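Kids' Corner > How Things Work > Shadows

Why do shadows change size?

Light travels in straight lines. When something solid gets in the way, the light can't bend around it, so a dark patch is left behind. That patch is a shadow.

Stand outside at noon and your shadow is short. Go out again at 9 in the morning in January and it is much longer - the sun is low, and its light comes in at a slant.

Indoors, a lamp does the same job as the sun. Move your hand closer to the lamp and its shadow on the wall grows.

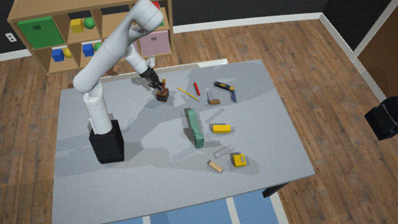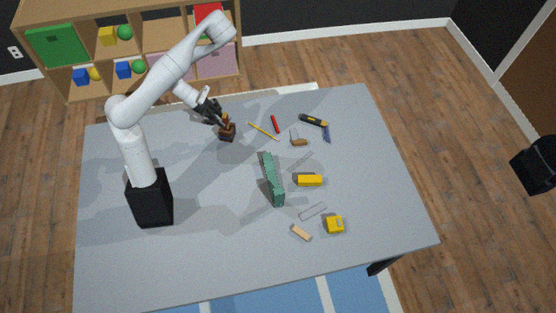
Can one thing have 2 shadows?

It can if there are two lamps. Each lamp makes its own shadow, and the part where they overlap is darkest.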